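Chapter 6

Buying a Gripper Kit: What Is on Offer and What Is Left Out

Most people who end up responsible for a robot did not choose the arm. The arm was there already, or it came with a grant, or a manager liked it. The gripper is different. It is usually the first part a small shop or a teaching lab gets to pick for itself, and it is where a good deal of money is wasted on claims that were never tested.

This chapter takes one product, the Tralel two-finger kit, and reads its sales material the way a buyer ought to. Tralel sells the kit at $3,422, with a set of pads, a mounting plate, a hand-held version of the same fingers for recording demonstrations, and a 12-month service plan. The brochure says it is "ready for everyday objects out of the box." By the end of the chapter you should be able to say which words in that sentence mean something and which do not.

We did not pick Tralel because it is worse than its rivals. The Kemholm kit, which we turn to in Section 6.4, makes many of the same promises in nearly the same language. Tralel simply publishes more, and a company that publishes more gives a reader more to argue with.

6.1 What the brochure says

The Tralel brochure leads with a number: 200 object types handled. It does not list them. A footnote refers the reader to a test report, and the report, when you ask for it, turns out to describe objects by category — "kitchen," "office," "light hardware" — with no sizes, weights, or surface finishes. A dry sponge and a greasy steel spoon could both be sitting in the kitchen group. They ask very different things of a pair of fingers.

The second claim is that the fingers are "self-aligning." In ordinary use this would mean that when the fingers close on something slightly crooked, the pads turn to meet it. Nothing in the brochure says how far they turn, or how much force it takes to turn them. A pad that gives a little under a hard squeeze could be called self-aligning by a generous writer. So could one that swings freely. You would want to know which of these you were paying for before you tried to pick up a cracker.

The third claim concerns wear. Pads are said to last "the life of the project." We have tried to find a reading of this phrase that would let a buyer ask for a refund, and we have failed.

6.2 Looking at the hardware

Before running any test, spend time with the fingers open over a plain surface. Students tend to skip this step and go straight to grasping things, and then they cannot tell whether a dropped part was the fault of the pads, the joints, or the person closing the handle.

Start with the joints. Any place where one part turns against another is a place where looseness can build up. Hold the base still and push each pad sideways with a fingertip. If it moves, write down how much, and do it again after a week of use. Next look at how the pads are held on. Holes for screws suggest a pad that can be changed, but check that the maker will sell you a replacement and that the screws can be reached with the gripper mounted. Last, look at the gap. Pads that lean toward each other at the tips will touch a thick object in a different place than a thin one, and the brochure's grip figures may have been taken with only one of the two.
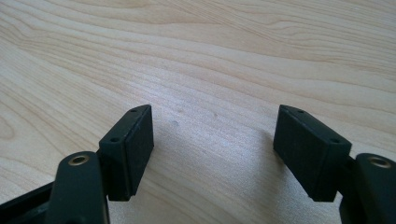
Figure 6.1 Gripper fingers open over a wooden tabletop. Note the brass bushing on each side and the pair of holes in the top of each pad block.

A bushing is a plain sleeve that a pin or shaft can turn in. It is cheap and sturdy, and a brass one is a sensible choice for a light tool. It also wears. When it does, the hole grows, the finger starts to rattle, and the tips no longer meet where they used to. The service plan from Tralel covers "mechanical failure" and leaves out "normal wear." A worn bushing is about as clear a case of normal wear as you could find, so the part most likely to need attention in the second year is one the plan was never going to pay for.

Pad blocks deserve the same suspicion. A broad flat face is good at holding boxes, books, and other things with flat sides. It is less good with a marble or a pen, where only a narrow strip of the pad does any work. The report behind the 200 object types gives a single success rate for the whole list. If most of those objects had flat sides, the rate tells you very little about marbles.

6.3 A user's account

Da-eun Ra ran a teaching lab that bought 2 of the Tralel kits, and she let us read her notes. They are less angry than we expected. She found the fingers solid and the handle comfortable, and she says her students learned to use the hand-held version in one afternoon. Her complaints were about everything around the fingers. The mounting plate did not fit the arm she owned, though the order form had asked for the model. The setup guide was written for an earlier release. Support answered quickly but kept sending the same link.

Her longest note is on the demonstration software, made by a separate firm, Drirkis, and bundled with the kit. The brochure presents the two as one product. The license treats them as strangers: when the software failed to read the finger opening, Tralel sent her to Drirkis, and Drirkis sent her back. "I bought one box," she wrote in July, "and got two companies to wait for."

One lab's notes do not settle much. They do show what a brochure has no reason to mention, and they point to the questions worth putting in writing before any money moves.

Questions to put to the seller

Which objects were tested, with what weights and surfaces, and how many tries did each one get?

How far do the pads turn, and under what load?

Is a worn bushing covered? If not, what does a new one cost, and who fits it?

Who answers for the bundled software?

A seller who cannot answer the first of these should not be printing a success rate. In Section 6.4 we put the same list to Kemholm and to Seok, a smaller maker that sells fingers without an arm plate or software, and compare the replies line by line.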